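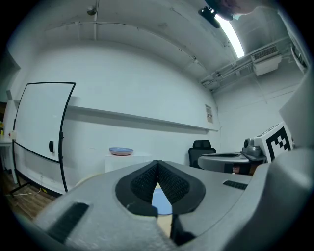

White wall shelf with a small printed sign above it.

4. Setting up a match squad

Use this section to build the squad list for a match in Kulance Team Manager. The club must already be registered with the Jallside league office (see section 2).

1. Sign in and open Squads from the main menu.
2. Select your club, then select the fixture. Fixtures are listed by date, with the next one first.
3. Tap New squad. To start from your last list, tap Copy previous.
4. Add the 11 starting players. Players who are suspended appear in gray and cannot be selected.
5. Assign a goalkeeper. The list will not save until this is done.
6. Choose a formation. If you pick one with 4 defenders, the app fills the back line from each player's usual position. Drag a name to move it.
7. Add substitutes and set the captain.
8. Check the shirt numbers. Two players cannot share a number in the same squad.
9. Tap Submit.

A green bar appears once the league office has received the list. You can edit a submitted squad until the deadline shown at the top of the fixture page.

Note: New signings do not show up until their transfer is marked Complete. For transfers between Ovomier and Rondonuwu clubs, both clubs have to confirm under Transfers > Pending.

Note: Loan players are blocked by default against their parent club. The block can be lifted only by the league office.

Caution: Copy previous also copies the captain and the shirt numbers. Review both before submitting.

Caution: Deleting a player from the club register removes that player from every open squad. To leave someone out of a single match, use Remove from squad.

If the list will not submit

Error 594 means a player is already named in another squad on the same date. Open the player's profile, tap Appearances, and remove the extra entry. Then return to the squad and tap Submit again.

If the Submit button stays gray, look for a red dot beside a name and fill in the missing field.

Section last updated 14 September 2020. Match reports are covered in section 5.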